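Workshop tips: picking up loose screws with two arms

Tips from the bench, collected by Angharad Gronow
22 Sep 2022

These notes come out of the screw sorting work at Nevness. The task sounds simple. A pile of loose screws sits on a table next to a tray, and two robot arms have to put every screw in the tray. We compared two ways of teaching it, and most of what we learned applies to anyone with a small two-arm bench and a box of hardware.

What we compared

Both methods learn from a person driving the arms by hand. In the first, which we call Cullora, the policy sees whole runs from start to finish. In the second, Prothero, each run is cut at the moment a gripper closes or opens, and the policy trains on the short pieces. Irfan Nair wrote the cutting script. Everything else stayed the same: the arms, the cameras, the people driving.

We recorded 826 runs and used the same ones for both. Prothero did better on the pickup. Cullora did better on the part where one arm has to wait for the other. We ended up training on the short pieces first and finishing on whole runs, and that beat either one alone.

Put the pile beside the tray

Our first layouts had the screws at the far side of the table. The arms spent most of each run traveling, and the policy got very good at traveling. Move the pile close to the tray so that most of the recording is picking and placing. Leave enough room for a gripper to come down between the two.

Use one kind of screw to start

Mixed hardware teaches nothing useful until the arms can handle a single size. Long, thin screws are a fair first choice. They roll a little and they tangle, but there is something for the fingers to close on. Short ones with wide heads should wait.

Spread the pile, but not too much

A tight heap leads to grabs of several screws at once. Screws laid out in a row are too easy, and the policy falls apart the first time it meets a real pile. Drop a handful from a few inches up and leave it however it lands. Ynyr Parry did this with 30 screws per run and never straightened them.

Agree on who goes first

The worst failures in our tests were collisions over the pile. Both arms would reach for the same screw, stop, back off, and reach again. The person driving has to settle this in the recording. Our rule was that the arm nearer the screw takes it, and if there is any doubt the left arm goes. Write your rule on a card and tape it where the driver can see it. When a second driver joined us without the card, her runs taught the arms to hesitate, and we had to record that set again.

Keep the waiting arm close

Park the idle gripper just off the edge of the tray, fingers open. If you send it all the way home between picks, each run takes much longer and the policy learns a long return trip that serves no purpose.

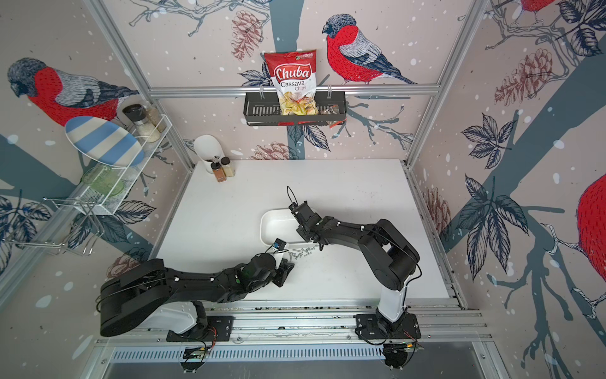

Dress the walls

Plain walls gave us a policy that worked on plain walls. When we moved it to a second bench it missed the tray by the width of a finger. After that we recorded with patterned wallpaper panels and ordinary kitchen things on racks at the sides and back. Busy prints are good for this. Change the panels between batches and keep the hardware on the table the same.

Ovidiu Stoica tested this part separately by swapping only the background. Of 7 backgrounds the policy had never seen, the one trained on plain walls coped with 2. The one trained on patterned walls coped with all of them, though it was slower on the darkest.

Watch the cables

Leave slack at the shoulder and clip the rest along the upper arm. Run each arm through its full reach before you record anything. A cable that pulls tight near the end of a reach shows up in the data as a small twitch, and the policy will copy it.

Check the tray between runs

Tip it out fully. A screw left from the last run counts as one already placed, and it spoils the score. A shiny tray can also throw glare into the wrist camera, so turn the bench light away from it or move the light higher.

Still open

Grisex, our name for the mixed hardware version, is due to start in December. Lleucu Kemeys is building the screw sets for it and would like to hear from anyone who has tried washers. They lie flat on the table and we have not found a reliable way to lift them with two fingers. Sliding them to the table edge works by hand, but the arms push them off.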